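What we did in the simulator since August

2019-10-02

I promised to some of you that I will write more often about our student robotics club, and then I was silent for many weeks. The semester started, I had two courses with a lot of homework, and the club took all the remaining evenings. So now I try to put everything in one post. Please excuse my English, I am writing it without help this time.

Our project is called Flatik. The name comes from a shared apartment, because the first idea was a robot which helps in a small student kitchen. We are still very far from this. At the moment Flatik is a software project only, and it lives completely inside a simulator. The club has no money for two arms with real hands, and I think this is even good for us, because in the simulator we can make mistakes the whole night and in the morning nothing is broken.

In the end of November there is a student competition, Zonum, where teams from several schools show what their simulated robots can do on a table. The organizers give everybody the same robot, with two arms and two hands with fingers, and the same list of tasks. One task is to put the fruit on the plate. Every team gets 30 attempts, and the plate and the fruit are in a different position each time. You get points when the fruit is on the plate at the end, and you lose points if it rolls from the table.

When I first read this task I thought it was the easiest from the list. I chose it for myself because of that, and I was quite proud of my cleverness. It was a mistake. A cube is easy to take, because it has flat sides and it waits for you. An apple does not wait. If the thumb touches it a little too early, the apple goes away, and then the hand closes on air. I have watched this so many times that I began to dream about it.

The way we teach the robot is by showing. One person puts on the gloves with the sensors (we share one pair, and they are too large for me), and the hands on the screen repeat the movement. We save it, and later the program learns from all saved movements. We call one saved movement a demo. Before the summer we had 200 demos for the fruit task and I believed it was enough. The result was that the robot moved very beautifully above the fruit and took nothing. Then we recorded 300 more in August, when the lab was quiet, and it became better, but still not good.

The problem was partly in us. We were three people recording, and everybody was taking the fruit in his own way. One was coming from above, one from the side, and I had a habit to push the fruit a little with the fingers first. The program tried to learn some middle between us, and the middle of three good ways can be a very bad way. After this we wrote down a rule for the whole group: open the hand wide, come down slowly, put the thumb on the left, and only then close the fingers. Also, the arm which has no work must stay up and away from the middle of the table. It sounds like a small thing, but two times I lost a full evening of demos because the free arm was resting in the wrong place and the other one met it.

For storing the demos we use Truto, a small tool which an older student from the club wrote before he graduated. It has almost no documentation. It saves every step and lets you play the movement again from any moment, and you can put a short note on it. My notes are mostly "thumb too early" and "again thumb too early". Last week I found out that Truto silently stops saving after 2,000 steps, so all my slow and careful demos had no ending! I had been so careful that the robot never learned to put the fruit down. Now I make a check of the length after each recording, and I advise you to do the same if you use any tool made by a friend.

The newest part of the work is taking two pieces of fruit with one hand. The task does not forbid it, and it would save us time. I began with the fruit on the gray mat, since it is easier for me to see the fingers there than on the white marble. The second fruit is the difficult one. The fingers must keep both of them, and the thumb has less space than I would like.
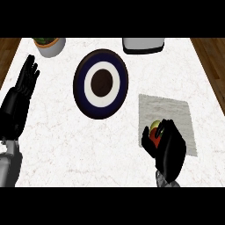 Two fruits in the right hand, the left one stays up. The plate is still waiting.

I keep this moment as a kind of bookmark in Truto, and I start from it when I practice the second half, the way from the mat to the plate. The first thing I changed was the speed of the wrist. If it turns fast, the upper fruit wants to leave. Now I lift, stop for a short moment, and only then go to the side. The stop looks silly when you watch it, but I like it.

Next week we move everything to the computer called Venckus, which is the only one in our lab with a good graphics card. It is shared with another group, so we have to write our hours on the paper on the door. I asked for the evenings. I want to record the new demos with both fruits, all of them after the same rule, and train again from zero without the old August ones. One of my teammates thinks we should keep the old ones too, and we did not agree yet.

If somebody who reads this has worked with round objects and simulated fingers, please write me which friction you use for the fingertips. I changed ours so many times that I do not remember any more what the original number was.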